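About Monti

Monti is a folding and linen service with a shop at the front, a workroom at the back and a kettle in between. We fold, mend and pack household cloth: sheets, tablecloths, pillowcases, and the black T-shirts that make up a surprising share of the population's wardrobe.

Serena Cirillo started the business after a spell in hotel laundries, where she learned to turn out 219 napkins before lunch and to dislike every one of them. She wanted slower work and better cloth. Gaetano Cattaneo joined her the following May with a sewing machine, a set of opinions on hems and 30 spools of thread, most of them beige.

We still do things the way the two of them settled on that first summer. Each piece gets smoothed, folded and stacked by type. Dark fabric is the test of a folder's patience – every speck of lint shows up, and the edges vanish just when you need them. Light prints are kinder. We have a soft spot for cherries, and for anything with a weave you can feel.
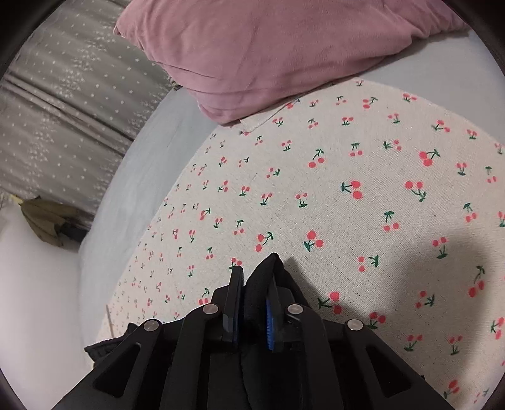
Folded black fabric over the cherry print, with a dusty-pink pillow for company.

Rangi Pryor runs the packing table and can get a winter duvet into a bag that has no business holding it. Tyson Marchand does pickups and drop-offs, and he also answers the phone, so if it rings for a while he is probably on the stairs with somebody's curtains.

Fitted sheets cost the same as flat ones. We thought about charging extra, tried it for a month and felt petty. We don't do wedding dresses, and we don't do rugs – please stop leaving rugs.

Drop-offs are welcome until 5 p.m. Orders of more than 20 pieces need a day's notice, and the side door sticks, so push.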